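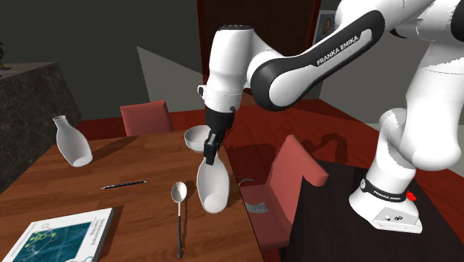

Why Does a Table Feel Colder Than a Rug?

Try something before you read any further. Take off your socks, if you're wearing them, and stand with one foot on a rug and the other on a bare floor. Tile is best, but wood will do. Wait until you've counted slowly to ten. Which foot feels colder?

Nearly everyone says the one on the bare floor. And nearly everyone, if you ask them why, will say, "Well, because the floor is colder than the rug." I said that myself for years and years, and I was a grown woman with a library card before I found out I was wrong. The rug and the floor have been sitting in the same room all night long. They are the same temperature, or so close that your foot could never tell them apart. So what on earth is your foot complaining about?

To answer that, we have to talk about heat, and how it travels.

Heat likes to move

Heat always goes from a warmer thing to a cooler thing. A mug of cocoa warms your hands. Your hands warm a snowball (and then you have wet mittens). It never goes the other way by itself. You will never set a cup of cocoa on the table and find that it has pulled heat out of the room and started to boil!

Your body makes its own heat all day and all night, out of the food you eat. Inside, you are close to 98 degrees Fahrenheit. A comfortable room is often 68 degrees. That means you are usually the warmest thing in the room, unless there is a stove going or a cat who has been lying in the sun. So whenever you touch a chair or a doorknob or a wall, heat starts moving out of you and into it.

Now we come to the good part. Heat moves through some things quickly and through other things very slowly. Things that let heat hurry through are called conductors. Things that make heat dawdle are called insulators.

Metal is a wonderful conductor. When you grab a metal doorknob, the heat from your hand rushes into it and spreads away, and more heat rushes in after it, and your skin cools down in a hurry. Your brain gets the message and says, "Cold!"

Wool is an insulator. When you put your hand on a wool blanket, a little heat goes in and then more or less stays put. The part of the blanket next to your hand soon warms up, and your hand hardly loses anything. Your brain says, "Oh, this is nice."

Wood is in between. It lets heat through faster than wool but a great deal slower than metal, and so a wooden table feels cooler than a sweater and warmer than a soup spoon, even when all three have been in the same room since breakfast.

Your skin is not a thermometer

A thermometer tells you how warm a thing is. Your skin does something different. It notices how warm your skin is, and whether it's getting warmer or cooler. Most of the time that's close enough to be useful, but it can be fooled, and I think it's great fun to fool it.

My friend Ginette Melnyk taught third grade at the Fedoruk School for a long time, and she used to do this with her class every fall. You'll need three bowls and a grown-up to help with the water. Fill one bowl with cold water from the tap. Fill another with water that is comfortably warm, like a bath (the grown-up should test it first). Fill the last one with water that has been sitting out in the room for a while. Put one hand in the cold bowl and one hand in the warm bowl and leave them there for a minute, which will feel like a very long minute. Then put both hands in the middle bowl together.

One hand will tell you the water is warm. The other will tell you it's cool. It's the same water! Ginette said there was always at least one child who pulled both hands out and looked at them as though they belonged to somebody else.

The ice cube race

If you want to see conductors and insulators at work with your own eyes, try a race. Find a metal baking pan and a wooden cutting board, and leave them side by side on the counter for an hour so that they are both at room temperature. Touch them both. The pan will feel colder, and you might think an ice cube would last longer on it.

Now put an ice cube on each one. Try to pick two that are the same size. Then watch.

The one on the metal pan melts first, and usually by a lot. The pan felt cold because it was so good at carrying heat away from your warm hand. Now it is just as good at carrying heat from the room and from the rest of the pan into the ice. The wooden board passes its heat along slowly, and the ice on top of it sits there taking its time. Keep a towel handy.

Keeping warm with air

One of the best insulators is all around you, and it's free. It's air. Air that is holding still is very poor at carrying heat. The trouble is that air doesn't care to hold still. It drifts and swirls, and when it moves it takes your warmth along with it, and that's why a fan feels good in August.

So people and animals have found ways to trap it. A bird on a cold morning fluffs up its feathers until it looks like a tennis ball, and all those feathers hold little pockets of air. A puffy coat does the same. Two thin shirts are often warmer than you'd expect, as there's a layer of air caught between them. The rug you stood on at the beginning is full of tiny spaces with air in them too, down among the threads.

There is an old farmhouse in Estomstead, over 140 years old, where the walls were stuffed with straw to keep the winter out. I visited once in a snowstorm and sat right up against the wall in the kitchen, and it was as cozy as could be. Straw is hollow, like a drinking straw (that's where the name comes from), so each stem has its own little bit of air inside.

A few things to wonder about

Why do so many cooking pots have a metal bottom and a plastic or wooden handle?

Why might a metal slide feel so much hotter than the grass beside it on a sunny day? (This one is a little tricky. Think about which way the heat is going.)

Why does a blanket keep you warm in bed, and also keep a block of ice from melting if you wrap it up snugly?

Talk them over with somebody at supper. And if you get out of bed tomorrow and the floor makes you yelp, you can tell your feet that the floor is just as warm as the rug. They won't believe you, but you can tell them.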